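How to Get a Floor Ready Before a Robot Does Chores on It

Most of the questions we get are about hands. Can it fold a towel, can it pick up a mug, can it sort bolts into bins. The short answer is sometimes, slowly, with a person close by. The floor gets less attention, and in our logs it stops more chores than the hands do.

Over the winter we ran 376 chore attempts with a two-armed Laitinen unit running the Leven task software. The chores were plain ones: clear a table, carry a bin across the room, pick up what is on the floor. It finished 139 of them with no help. Of the rest, 50 ended because of something lying on the floor, most often a cable. This page covers how we set up a room now.

What you need

Painter's tape
Low cable covers or flat cord channel
A broom or vacuum
A second person
A way to stop the robot that you can reach without bending down

Step 1. Walk the route first

Walk every path the robot will use, at the speed it will use. Look down the whole time. Pick up paper clips, zip tie ends, bits of packing foam and anything else smaller than your hand. If the chore is picking things up, put the target items down last, after the rest of the floor is clear.

Step 2. Deal with the cables

Thin black cables are the worst kind. They are easy to see on a plain floor and hard to see on striped or speckled carpet. They also don't keep a shape, so a path that was clear at the start of a run may not be clear ten minutes later.

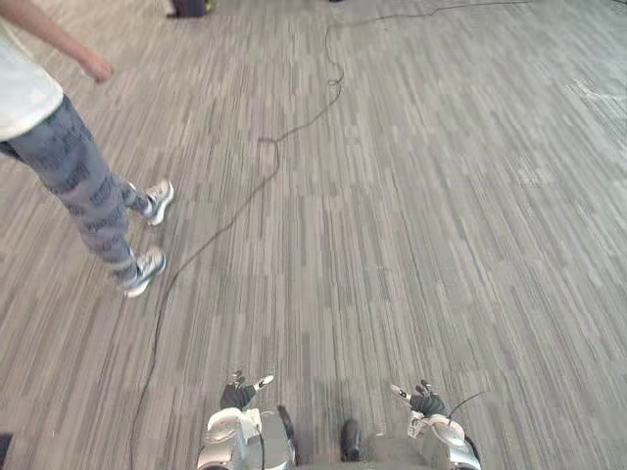
A thin black cable on striped carpet, between the robot's left hand and a person's sneaker.

Unplug what you can and coil it on a shelf. If a cable has to stay, run it along the wall and tape it down every couple of feet. If it has to cross the room, put a cover over it and mark the cover as a no-go strip in the map. Don't leave slack in the middle of the floor. Slack loops catch feet as well as wheels.

Step 3. Check the light

Shiny patches on carpet or tile can wash out the camera view. Close blinds or move a lamp until the floor looks even on the monitor. Do this at the time of day you plan to run. Our room is fine at 9 a.m. and poor by 3 p.m.

Step 4. Decide where people stand

Tape a standing spot for the helper outside the reach of both arms. The helper wears closed shoes and keeps the stop button in hand. Talk through the chore before starting so no one steps in to fix something while the arms are moving.

Step 5. Run it empty, then run it for real

Do one pass with nothing to pick up. If that goes well, add one item, then the full set. Write down every stop and what caused it. We use a Jerno log sheet, but a notebook works.

Is it worth it yet?

For a home, no. Setup takes us longer than the chore. For a shop floor where the same bin moves along the same path all day, it can be, as long as someone owns the job of keeping that path clear.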